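March, notes on the continuing resolution tracker

Started at 9:40 with the budget text parser. The stopgap bill that came out of the Dresside council last night runs 81 pages as published, and our splitter from last year choked on it. The trouble is the anomalies section, where each line amends an earlier act by reference and gives no dollar figure of its own. The parser reads those as zero and drops them. Changed it to keep the line and mark the amount as "by reference."

Reran on the full set of 2,000 budget clauses in the Campbell archive. The old version lost 11 of them. The new version keeps all 11, but 2 now show up twice, once under transport and once under general administration. Both are transfers between departments, so the double entry is fair in a way, but it throws the totals off. Left them flagged for now. Whoever picks this up next, please don't delete the second entry, the department page needs it.
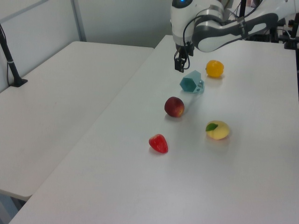

Second job was the expiry dates. A stopgap usually says funding continues until a set date or until the full bill is enacted, whichever comes first. We had only been storing the set date. If the full bill passes early, our page would go on showing the stopgap as in force, and that is what happened with the Drenivwood water grants last session. Added a field for the replacing act. It stays blank until someone fills it in by hand.

Nusex export still puts the committee vote and the floor vote in the same column. Wrote to them again. Until they fix it, take the floor vote from the printed journal and ignore the export.

Checked after lunch whether the amendments from the upper chamber were in the version we loaded. They were not. The file on the clerk's site was the text as introduced. Pulled the enrolled text at 2:15 and started the run over. Page numbers differ, clause numbers are the same, so earlier notes that cite clauses are still good.

To do:
Transfers, decide how to total them.
Old stopgaps, fill in the replacing act by hand, newest first.
Ask Campbell if the scanned appendices can be sent as text.
Rename the output folder, it still says draft.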